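Can a robot put my flat-pack chairs together yet, or is it still me and the hex key?
Home Help Forum > Gadgets & Automation

Neville Pilkington

I run a small furniture rental outfit called Gastard. Every February the student places turn over and I end up with 40 plastic dining chairs that need their legs on, or off, or on again the other way because somebody's nephew did the first lot. My knees have filed a complaint.

My brother-in-law keeps sending me clips of two-armed robots folding shirts and tells me I'm living in the past. So I'm asking people who know more than he does, a group I assume is large. Is there anything I could buy or rent that would do chair legs and maybe wipe the seats down after? It doesn't have to be fast. It has to be less annoying than the nephew.

figueroa_bench

Short version: no, keep the hex key.

Longer version. I spent 6 years on a line at Okine where we had arms driving screws all day long, and they were great at it. But every part showed up in a steel fixture, facing the same way. What you're describing is a chair in whatever position it landed in, and a leg that has to be lined up by feel. One arm has to hold the chair still while the other brings the leg in straight, and both of them have to notice when the chair slides.
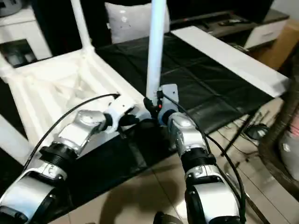 Holding on is the easy part these days. Getting the thread started is where it goes wrong. You and I do that half asleep, backing the screw off a quarter turn until it drops in, and we couldn't explain how if you paid us. A machine will happily cross-thread it and report a job well done. (So will the nephew, I gather.)

If you want something useful this year, buy a cheap electric screwdriver with a clutch and a low bench. Work with the chair upside down on something padded so the seat doesn't get scratched. Start all the screws by hand before you tighten any of them. I did a church hall's worth that way, 200 chairs, and could still walk the next morning.

Wiping the seats is a different story. I'd believe a robot could do that passably, as long as you don't mind which parts of the seat get wiped.

tapeandhope

get one of those robot vacuums, mine is brilliant. doesn't do chairs though

Fitis_Repairs

Mostly agree with figueroa, but I'd be a little less gloomy. The newer two-arm setups learn from a person steering them through the job over and over, and they cope with a messy start better than the old line robots did. I watched one have a go at a stool at a trade show. It got the third leg on and the audience clapped, and then we all went to lunch – the fourth leg may still be under discussion.

For 40 chairs a year I wouldn't even ask for a price. Ask again when you have 257 of them, or when the nephew goes off to college. Also, do the legs really have to come off? Check whether yours stack.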